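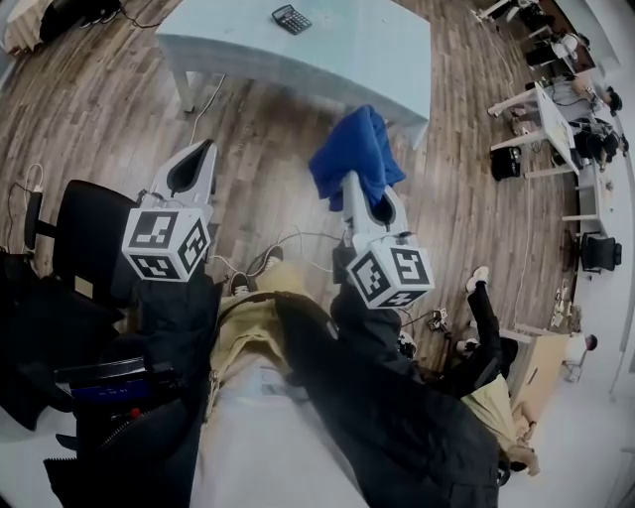 *Blue cloth, light blue table. Back room, Porkport.*

## Clearing the back room at Porkport

19 May 2021

We had the back room at 41 Hinojosa Street for two years, and over that time it filled up the way spare rooms do. The lease passes to Hemton in July, so the furniture has to be sorted into what goes to the new office, what stays, and what gets given away. This page is the record of that, put together by Kastriot Dervishi. There is one picture so far. The notes under it go item by item, so that people who used the room can say what is theirs.

**The table.** Pale blue-gray top. It came from Gisto, secondhand, for 75 dollars, and it has been used for folding, paperwork and lunch. It goes to the new office. The legs come off with a hex key, which is taped inside the top drawer of the filing cabinet in the hall.

**The cloth.** Royal blue, crumpled in the picture. All the table cloths are being folded and put in one box, and the box is marked LINENS. If you want one for home, take it before the box is taped shut.

**The calculator.** Small and black, near the back edge of the table. It stays with the desk supplies. The inventory number for the desk supplies box is 1067.

**The office chair.** Black, padded back, with armrests. It is going to the new office with the table. The height lever on this one sticks a little — pull it straight up and hold it for a second.

**The dark things by the chair.** Black fabric with a zipper, either a bag or a coat, and a flat dark-blue item on top with a bit of red at one end. Please claim these. Anything left in the room on the last day goes to the front desk and will be kept there until the end of July.

**The far corner.** A black bag, next to something covered with a white cloth. Same rule as above. If either one is yours, send Kastriot a note with your name and he will put a tag on it.

**Cables.** One thin white one on the floor by the table, and several black or dark ones. Cables get coiled, tied and put in the gray tub in the hall. Do not put them in with the linens, as happened last time.

**The floor.** Brown wood planks. It stays, of course, but Hemton has asked for it swept and mopped. The mop and bucket are in the hall closet. Use plain water with a small amount of floor soap, and wring the mop out well.

More pictures will be added as the shelves and the hall closet are done. Corrections to the list can go to Kastriot at the front desk.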